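To: Briven Shared Play and Learning Resources list
From: Resources Office, Andar Centre
Subject: Re: Sorting block sets, storage and returns before the April exchange

Dear colleagues,

Thank you to the Toprak branch for the query below, which we are answering on the list as two other branches have raised the same point.

> Our sets of coloured blocks have come back from loan mixed
> together, and we have several shapes we cannot match to the
> contents card. Should these be returned to Andar for sorting,
> or may we make up sets ourselves? We would also be grateful
> for advice on boards, as ours have become rough at the edges.
>
> Resources Desk, Toprak

Branches may make up sets themselves, provided that the contents card is amended and initialled. A set need not hold every shape in every colour. It should, however, allow a child to sort in 2 ways, by colour and by shape, and a set in which all the pieces of one colour are also of one shape does not meet this requirement. Pieces which are chipped or badly faded should be withdrawn and sent to Andar in a separate bag, clearly marked.

The lending stock now stands at 4,000 pieces across all branches, and the Office is not in a position to replace single blocks on request. Surplus shapes should be offered on this list first. Prurnari has already indicated that it is short of cylinders and would welcome any that can be spared.
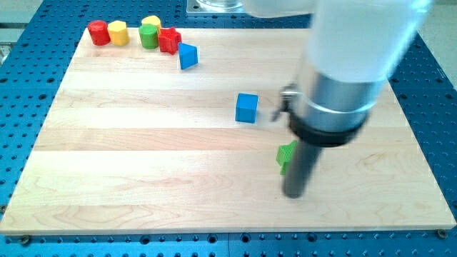 Boards should be plain, flat and large enough to leave a clear working area once the blocks have been set out. A pale wooden surface is preferred, as strong colours show up well against it. Setting the blocks along one side, as with the red and yellow pieces towards the upper left, leaves the middle free for a single piece, in this case the blue cube. Visible seams between planks are acceptable if they are smooth to the touch. Boards with rough edges may be sanded locally but should not be varnished or painted.

Amended contents cards should reach the Office by 9 a.m. on the Friday before the exchange. Cards received after that time will be held over to the next round.

Yours faithfully,

Resources Office
Andar Centre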